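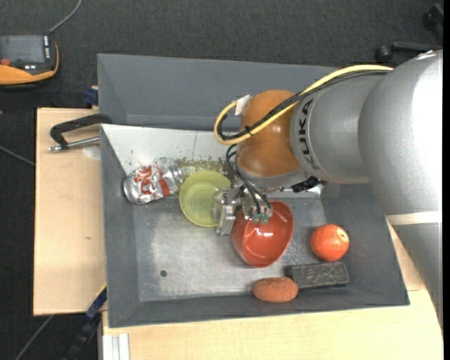
Picking cell, green bowl and red bowl, KUKA arm with the gripper between them.

Minutes of the kit review meeting, Drendora workshop, December

I'm writing these up from my own scribbles, so if I've put words in your mouth, shout before the next meeting and I'll fix them. We started at 2:15 and ran over, mostly my fault (I brought the long spreadsheet).

1. Last month's minutes

Fine as they stood, apart from one thing. I'd written that Cernar were offering the bin-picking package with two years of support. It's one year, with a second year as a paid extra. I've corrected the copy in the shared folder.

2. Cernar bin-picking package, where we are

This took up most of the meeting. We're now halfway through the trial period and have 224 logged picks, all on mixed household items. I said I was pleasantly surprised by the setup software - you can get a new item into a pick list without calling anybody, and the menus make sense. The grasp planner is slower than the brochure led us to hope, but it's steady, and I'd take steady.

Round firm things are going well. Fruit and potatoes come up cleanly most of the time. Bowls are where we lose the most picks, especially when one is tipped over or two sit close together, and then the fingers have very little room to get down beside the rim. Of the 224 picks, 18 were logged as dropped and most of those were bowls. Crushed cans are a mixed bag. The planner likes the flat end and does silly things with the dented side.

Somebody asked if shiny surfaces were part of the trouble. I think so, yes! The vendor's note says glossy items may need a second look from the sensor, and there's a setting for it that we haven't touched yet. We agreed to turn it on for the next batch and change nothing else, so we can tell what did what.

There was also a good question about cable routing at the wrist. The loop on the outside of the joint makes a couple of us nervous when the arm goes in low near a wall. Cernar's installation sheet allows it as long as the bend isn't too tight, but I'd like that in writing for our own layout. I'll send them the photo with these minutes.

3. The gripper itself

We're all fairly happy with it. It feels solid and the finger swap is quick once you've done it twice. Grumbles: the fingers are wide for small parts, and the manual has one page on changing them, with a drawing I had to turn upside down to follow. The slimmer finger set is 579 dollars. We talked it around for a while and decided to ask for a loan set before we pay for one.

4. Geraghty's offer

Geraghty sent over a quote for their own kit, which comes with a bin and a set of test objects as well as the gripper and the software. On paper it's cheaper. When I went through the extras, though, the training day, the calibration visit and the software seats were all separate lines, and by the bottom of the page it had caught up with Cernar. Their demo video only shows boxes, all lined up neatly. I said I wouldn't consider it until they'd run a messy bin like ours, with a bowl on its side and something round up against the wall. General agreement, so I'll write and ask.

5. Avard service plan

Short one. Avard would cover the arm only, no gripper and no sensor, with a response time we thought was okay. We don't want two companies pointing at each other when something stops, so this is parked until we've picked a kit.

6. Odds and ends

The log sheet needs a column for how the item was lying. At the moment we write "bowl, dropped" and a week later none of us can say what went wrong. I'll add it.

Please put the clamps back on the rack at the end of a session. I spent 15 minutes hunting for one last week and it was under my own coat, so this is aimed at me too.

Request for more variety in the test items. Suggestions so far were a sponge, a mug and a soft toy - bring things in if you have them, nothing you'd miss.

Actions

Me: cable routing question to Cernar, with the photo. Loan fingers request in the same email. Messy bin request to Geraghty. New column in the log sheet.

Trial team: next batch with the second-look setting on, same items as before.

Everyone: read the Cernar support terms before we meet again, mainly the part on spare parts.

We finished at 4:05. Next meeting is same time, same room, and I'll keep the spreadsheet to one page.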